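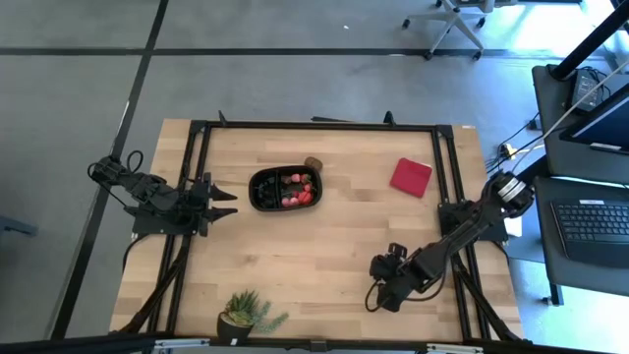 Unit 2: Setting up and looking after the two-arm table cell

Notes by Siwan Lloyd. Read with the Gronow workshop sheet.

1. Frame and arm mounts

The arms are fixed to opposite long rails of the aluminium frame, so a loose rail bolt shows up as a position error at the gripper. Check the bolts at each base with the power off. Mark them with paint pen after tightening. Do not lean on the rails once the bases have been set.

2. Cables

Each cable needs a free loop at the joint it crosses. Move the arm by hand through its full range and watch the loop at both ends of travel. If it pulls tight or catches a bracket, re-route it before power-up. Replace any cable with a split jacket – tape is not a repair.

3. Gripper check

Close the fingers slowly and look for an even meeting along the tips. Log the closed reading for each arm. Repeat after every 500 cycles, and after any contact with the table. The Jutdale cell ran 2,264 cycles before its first finger change.

4. Approach test

Place the divided tray on the table and bring one gripper down at the right-hand end. Hold the other arm clear. Run the approach 3 times at low speed, with a hand on the stop button.
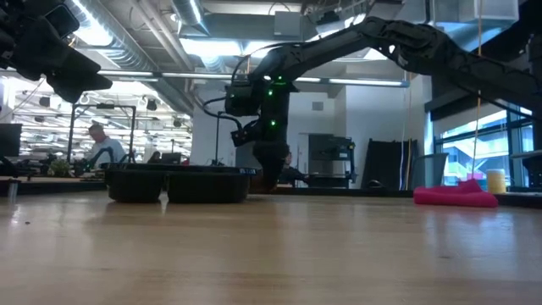
Fig. 2. Gripper pointing down at the right end of the tray.

Record any sideways drift in the log and tell Rhodri Bowen before changing an offset.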